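Reading time: 2 min

Unit 8 – Paving and Surface Water

Rain that lands on open soil mostly soaks in. Rain that lands on a hard surface has to be carried somewhere, and the designer decides where. For this unit, assume a plaza of 1,000 square meters with no planting.

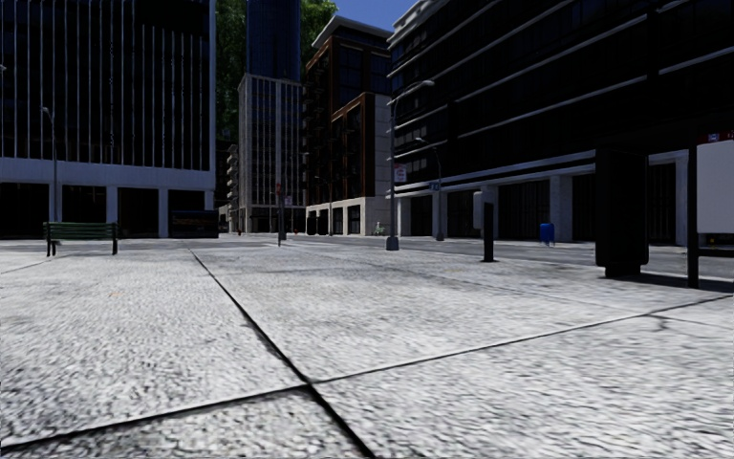
Start with the fall. A flat surface holds puddles, so every paved area is laid to a slight slope toward a drain or channel. Large slabs are harder to lay to a changing slope than small units – keep this in mind for the Lillthorpe exercise.

We use cookies to remember your settings. Accept

Joints come next. Sealed joints send all the water to the surface drains. Open joints filled with grit let part of it through, but they clog over time and need cleaning. 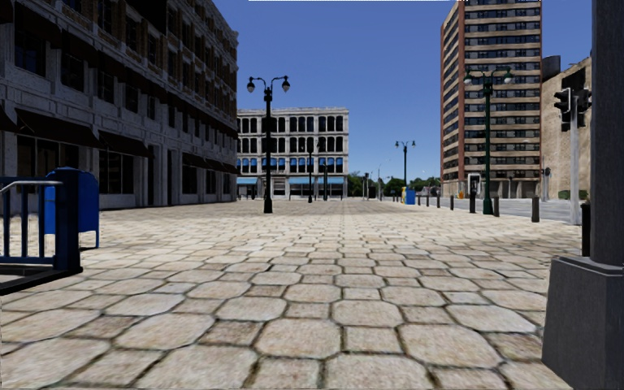 The base matters as much as the top layer. In the Lillthorpe exercise the base is 300 mm deep on the north side and 310 mm on the south. Work out the volume of stone for each half before you start the drainage plan.

Read the Sulia handout on curbs and gutters before the July session.

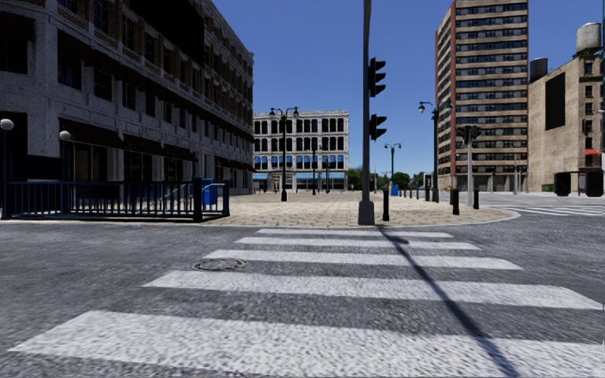 Fig. 3. Road crossing, curb and paved corner.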